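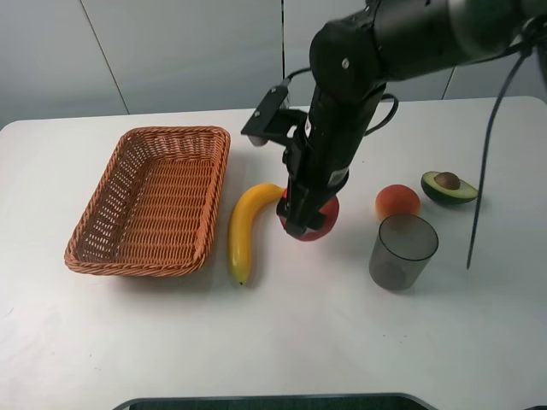 Puesto 3, mesa de preparación de cestas. Brazo con pinza sobre una manzana.

Lista de inspección de seguridad y condiciones de trabajo
Centro: Fundville, sala de preparación de cestas
Línea: Dinora
Fecha de la inspección: lunes, 16 de diciembre de 2019
Alcance: puesto 3 y zona de paso contigua
Inspección anterior: octubre

Valoración: C (conforme), O (conforme con observación), NC (no conforme), NP (no procede). Los comentarios recogen lo visto en el puesto y lo que dijo el personal de los dos turnos. El brazo hace las pruebas de llenado con piezas de muestra. El producto de venta lo sigue colocando el personal a mano en los puestos 1 y 2.

1. Superficie de trabajo y entorno

1.1 Mesa estable y sin aristas vivas. C
Esquinas redondeadas. No se mueve al apoyarse en ella.

1.2 Superficie limpia. O
Motas y alguna mancha gris en el tablero. El turno de mañana entiende que limpia el de tarde, y el de tarde que lo hace mantenimiento. Antes cada persona limpiaba su mesa al acabar; con el brazo el puesto se quedó sin titular. Hay que asignarlo por escrito.

1.3 Solo hay sobre la mesa lo necesario para la tarea. O
Además de la cesta y la fruta había un vaso gris translúcido. Figura en la relación de piezas de prueba, pero esa relación no está expuesta en el puesto. Colgar copia.

1.4 Iluminación suficiente para ver la pinza y las piezas. C

1.5 Suelo de la zona de paso despejado. C
Se retiró el palé que figuraba como pendiente en octubre.

2. Brazo y pinza

2.1 Fijación del brazo revisada según la hoja de mantenimiento. C
Hoja firmada y al día.

2.2 Cables recogidos y fuera del recorrido. NC
Un cable negro largo cuelga por el lado derecho y llega casi hasta el tablero, entre el vaso y el aguacate. Puede engancharse con una manga o con una cesta. Sujetarlo antes de volver a trabajar a velocidad normal. El cable corto que hace bucle junto al antebrazo se revisará a la vez.

2.3 Soporte del sensor de la muñeca sin holgura. C
Comprobado a mano con el equipo parado. El soporte sobresale hacia un lado; quien limpie la mesa debe contar con ello para no golpearse la cabeza al inclinarse.

2.4 Etiquetas legibles desde la posición del operario. NC
La etiqueta del antebrazo es pequeña y de impresión tenue. No se lee desde el puesto. Pedir a Ackroyd una de mayor tamaño o poner la misma información en el lateral de la mesa.

2.5 Dedos de la pinza sin daños. O
Sin grietas. Anotar el estado en cada cambio de turno; ahora se hace una vez por semana.

2.6 Parada de emergencia accesible. C
Probada con el brazo en movimiento reducido. Se detuvo a la primera. Una persona zurda pidió que el pulsador pueda cambiarse de lado. Se traslada la petición a Ackroyd.

3. Separación entre personas y equipo

3.1 Nadie mete las manos en la zona del brazo durante el ciclo. NC
El personal reconoce que endereza piezas sin parar el equipo cuando quedan muy juntas. Con el plátano y la manzana casi tocándose, como se ve en la mesa, la tentación de separarlos con la mano es clara. Parar y rearmar lleva alrededor de 24 segundos y la gente lo considera tiempo perdido. Mientras no se acorte el rearme, se descuenta ese tiempo del objetivo del turno.

3.2 Distancia marcada en el suelo. O
Marca gastada en la esquina por la que entran los carros. Repintar.

3.3 La cesta se coloca y se retira con el equipo parado. C
Observado en 5 cambios de cesta. En todos se paró antes.

3.4 Posición de la cesta señalada en la mesa. NC
No hay marca ni tope sobre el tablero. Cada turno la deja a su criterio y luego hay discusiones sobre quién la ha movido. Poner tope bajo, sin esquinas, que no estorbe al limpiar.

3.5 Pieza depositada dentro de la cesta, sin apoyar en el borde. C
Manzana sobre el fondo, hacia el lado derecho. Los dedos de la pinza estaban abiertos y uno de ellos tapaba parte del borde delantero de la cesta. Vigilar el roce con el trenzado, que puede soltar fibras.
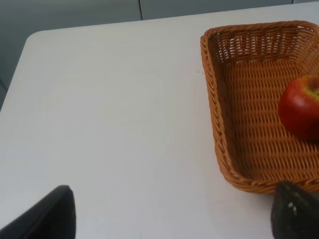 4. Cambios en el trabajo del personal

4.1 Funciones del puesto definidas por escrito. NC
La ficha sigue describiendo el llenado manual. Quien atiende el brazo pasa el turno preparando piezas, mirando y rearmando. Actualizar la ficha y revisar la categoría con la representación del personal.

4.2 Formación recibida por todas las personas que usan el equipo. O
Faltan dos personas del turno de tarde. Hasta que la hagan no deben quedarse solas en el puesto.

4.3 Esfuerzo físico y postura. C
Menos quejas de muñeca y hombro que en octubre. Aparecen otras de espalda y pies por estar quietos de pie. Se pide un taburete alto y una alfombra.

4.4 Rotación entre puestos. O
Prevista cada dos horas, pero no se cumple si falta alguien en el puesto 1. Varias personas dicen que vigilar el brazo cansa más de lo que parece y que prefieren llenar cestas.

4.5 Información sobre el futuro del puesto. NC
No se ha comunicado si el brazo pasará a trabajar con producto de venta. En Hutcombe se informó antes de instalarlo y allí no consta esta queja. Dirección debe convocar reunión con los dos turnos.

4.6 Uso de las imágenes del sensor. O
El personal pregunta si se graba a quien está en el puesto y cuánto tiempo se guarda. Responder por escrito y colgar la respuesta junto a la relación de piezas.

5. Acciones y responsables

Cable suelto (2.2): mantenimiento, inmediato.
Etiqueta (2.4): mantenimiento, con Ackroyd.
Tope de cesta y marca del suelo (3.4 y 3.2): mantenimiento, 5 días laborables.
Descuento del tiempo de rearme (3.1): jefatura de turno, desde mañana.
Limpieza del puesto (1.2): jefatura de turno.
Ficha y reunión informativa (4.1 y 4.5): dirección del centro.

Resultado: puesto apto con restricciones. Velocidad reducida hasta cerrar el punto 2.2. Copia en el tablón y en la carpeta de la línea.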